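Vurkinent Wholefoods -- progress report on the refill and online shop grant
Written by Kaisu Pitkänen
Friday, October 16, 2020

Dear Raili,

You asked for something readable this time and not another spreadsheet, so I've put the numbers in the attachment and I'm going to tell you how it's going in ordinary words. Shout if you need it turned into anything more official for Savvas and the rest of the trustees.

Where we were in July

When I last wrote we had the website half built, a storeroom full of flour we'd bought too much of, and no proper way of getting orders to people in Hotton and the villages past it. The shop itself was ticking over. Bread flour was still flying out (I think everyone who learned to bake in the spring has kept it up, bless them) but the gluten free side was slow, and that was the bit your grant was meant to help with.

The online shop

It's live! We opened it quietly to our regulars first and then to everybody a fortnight later. Nelli Keskinen did all the product pages, and she has been very strict with me about writing proper ingredients lists and allergen lines before anything goes up. We've 46 gluten free lines on there now, mostly flours, oats, pasta and baking bits, plus a few of the nut butters people kept ringing up about. The rest of the shop is being added a shelf at a time.

Buckwheat flour is the best seller by miles, which I didn't see coming. I'd have put money on rice flour. Teff hasn't moved at all and I'm going to stop ordering it in the big sacks. Jouko has been making teff pancakes to use some of it up and they're nice enough, a bit earthy, better with jam.

The checkout gave us grief in the first week. It was adding postage to click and collect orders, so I had a run of rather cross emails and spent two evenings giving people their money back. It's sorted now. If you order from us and it asks for postage on a collection, please tell me straight away.

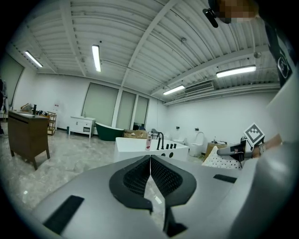 Packing and keeping things separate

This was the condition you were firmest on, and quite right too. All the gluten free weighing and bagging now happens in the small back room with its own scales, scoops and tubs, and none of it crosses the corridor. Jouko Niskanen wrote the cleaning routine and it's stuck to the door at eye level. We do the gluten free bagging first thing, before anyone has opened a sack of wheat flour, and aprons are changed in between.

We've sent off samples from 4 batches to the lab. Three have come back fine. The fourth, a chestnut flour, we're still waiting on, and it's staying off the shelf until we hear. I did ring them on Monday and got a very nice person who couldn't find it on the system, so I'll be ringing again.

The bagging machine from Tikkanen came late and with the wrong plug, but it's up and running and it's a lovely thing. It's quicker than me and doesn't spill. It doesn't get on with anything flaky, so oats and coconut are still done by hand.

Refills

Mixed news. We had the dispensers for the refill wall delivered in the summer, and with everything else going on this year I wasn't comfortable with lots of people touching the same handles. So for now we're doing it as a counter service: you bring your jar or tub, we weigh it, we fill it, you go and look at the tea. It's slower and there's a queue on market day, but people seem to like the chat. I'd like to keep the dispenser money aside and fit the wall in the spring, if you're happy with that. I know it's a change from the plan, so please say if you need a separate letter.

Deliveries

Irska, the bike courier people, are doing our Hotton round twice a week. They charge per drop and it works out cheaper than the parcel firm for anything under a rucksack full. Heavy orders still go by van. One bag of brown rice burst on the way up the hill and we've doubled up the bags since.
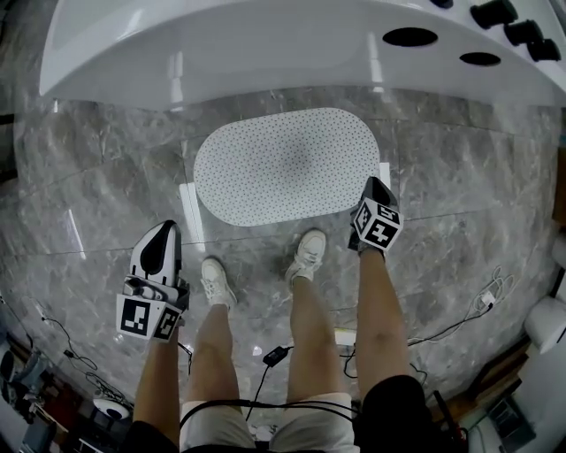
Trainers, shorts and a gripper in each hand.

Money

We've spent about 3,000 euros since the last report, mostly on the bagging machine, the scales and the website. Lab testing came in a bit under what I'd put down. Labels came in well over, and that's my fault, I ordered a whole run with the old phone number on and we had to do them again. I've covered the reprint out of the shop's own money so it isn't in your figures.

There's 1,000 euros left in the equipment line. I'd been saving it for a second set of shelves for the back room but could we talk about a small fridge instead? Savvas Sotiropoulos asked whether we could stock fresh yeast and the vegan spreads, and we can't without one. I've had a quote and it would fit, just, if we move the bin.

What's next

Getting the rest of the shelves online before the Christmas rush is the big one. Nelli is also putting together a baking box, with flour, xanthan gum, baking powder and a recipe card, and we're testing the recipes at the moment. The brown bread is very good. The scones need work -- mine came out like doorstops, Nelli's less so.

I also still owe you the customer survey. The forms are in a shoebox under the till and I'll type them up next week.

Do pop in if you're passing, the kettle's usually on and I'd love to show you the back room now it's got a proper door.

All the best,
Kaisu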